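Making Things > Table Games > Tape Square Stacking

We use cookies to remember your settings and to see which pages get read. By carrying on you agree to this. Accept | Manage

How to set up a tape square stacking game on a wooden table

Tuesday, December 19, 2023
By Defne Yaman

I've been meaning to write this one up since June, when my nephew came to stay for a wet week and we'd run out of jigsaws by the Monday. It's a stacking game, it needs next to nothing, and it has kept grown-ups at my table far longer than I'd like to admit! All you want is a roll of black tape, a few coloured cubes and a bit of clear tabletop.

What you need

Cubes first. Red, yellow and green are the ones I always go for, because you can shout the colours across the room and everyone knows which you mean. Mine came in a big mixed tub from Sunddale (80 in a tub, and I've used perhaps four of them). Any small blocks will do as long as they're much the same size. Slightly rounded edges are nicer on the fingers, but they do make stacking a touch harder.

For the tape, go for a cloth or paper one in black or a very dark blue. I tried clear tape once, which was daft, you can't see it at all against wood grain. Do a little test somewhere out of sight first if your table is waxed or oiled.

Making the square

Wipe the table and let it dry properly. Then decide how big you want your square. I put one cube down and leave plenty of bare wood all round it, so there's room to miss a little and still be in.

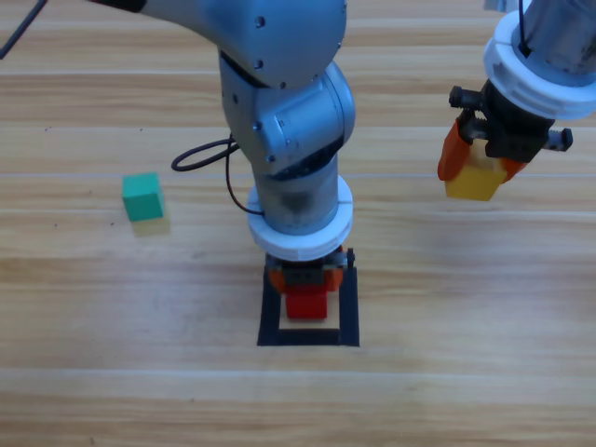

Cut four strips, all a bit longer than you think. I lay the two sides first and then the top and bottom over them, so the ends overlap at the corners. You can trim the corners to a neat mitre if you're that way inclined (my friend Birsen is, and hers do look lovely) but overlapped is fine and it stays down better. Press along each strip with the back of a spoon. If one goes on wonky, lift it straight away and have another go, it's much more of a faff once it's been down overnight.

Line one strip up with the grain of the wood and the rest more or less takes care of itself. I never bother with a ruler.

Playing it

Start with all the cubes outside the square, well spread out. The first player picks one, and that's the base. It has to go down inside the tape without touching it. We play red first, always, no idea why, it's just become the rule.

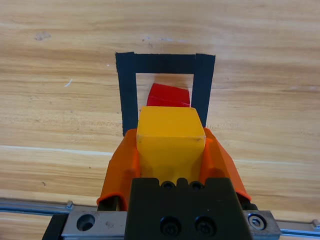 Second cube goes on top of the first. Hold it by two opposite sides, bring it over nice and level, and let go with both fingers at the same moment. That's really the whole knack. If you let go with one finger first the cube gets a little shove and the bottom one slides off with it. Go slowly. Slower than that!

If it falls, the cube stays wherever it lands and the next person has to pick it up from there. This is where it gets fun, as a cube that's come to rest at an angle is a right nuisance to get hold of squarely.

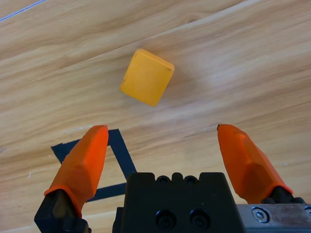 My trick is to turn my hand to match the cube before I go anywhere near it, and only straighten up once I've lifted it. Small children tend to grab it by the corners and it pings off across the table. Let them, they work it out.

Third cube finishes the tower. We count to 20 out loud, and if it's still standing you've won that round.

Making it harder

Once everybody's got the hang of it, try one of these. Use your other hand. Use kitchen tongs (brilliant, and very silly). Or start one cube a long way off from the square, so you've got to carry it right over without dropping it.

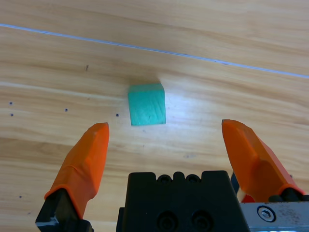 A blue-green block on its own, waiting for its turn.

Selim next door plays with one eye shut, which I find impossible.

Getting the tape off

Peel it back low and slow, keeping it nearly flat to the table. If there's any stickiness left behind, a drop of cooking oil on a cloth shifts it, then wipe over with warm soapy water. I tend to leave ours down for the whole of the holidays and just eat round it.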